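Hollumham Household Help > Paper, Filing & Clutter

What do you do with medicine leaflets once the box is gone?

Posted by TedineStreet, 22 April 2026

I am cleaning out the bathroom drawer, a job I have put off since October. The pills are under control. The leaflets are not. Every box we ever bought seems to have left its paperwork behind, and each one unfolds to the size of a beach towel and will never, under any circumstances, fold back up. Some are in English, a few are in Chinese from my mother-in-law's supply, and one has been used to write down a recipe for pickles.

Do I keep them? Recycle them? Frame them? My husband says keep everything, but he also keeps dead batteries.

3 replies

Yevdokiia Tkachuk

If the medicine is still in the house, the leaflet stays. If the medicine is gone, so is the leaflet. I do it at the kitchen table with a bag for recycling and a shoebox for the keepers, and it takes less time than arguing with a husband.

For the keepers, forget the original folds. Whoever made those creases had a machine and you have thumbs. Fold it lengthwise into a strip, with the name of the medicine outward if you can manage it, and put a rubber band around it and the box. If the box is gone, write the name on an envelope. Old medicine doesn't go in the trash with the paper, by the way. Ask your pharmacy if they take it back.

antunes_86

just throw them out, its all on the internet

Meifang Kong

Please don't throw out the Chinese ones while she is still taking the medicine. It isn't all on the internet, at least not on the part of it you'll be searching at midnight. Look for the end of the sheet where the company details are. You want 药品上市许可持有人, the marketing authorization holder, and 生产企业, the manufacturer. The phone number is usually close by, and on some there is a customer hotline in bold too.

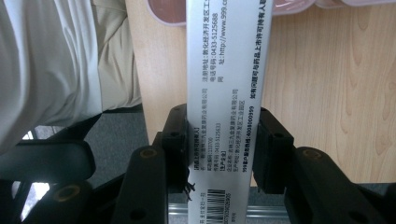 Emov: My aunt's leaflets all have that part at the end, and I took it for advertising for years. Would you keep the whole sheet or cut off the strip with the phone numbers?

Meifang Kong

The whole sheet. The dosage is on there somewhere, and it's no use having the hotline if you can't tell them what you're holding. Ask your aunt before you get the scissors out, too.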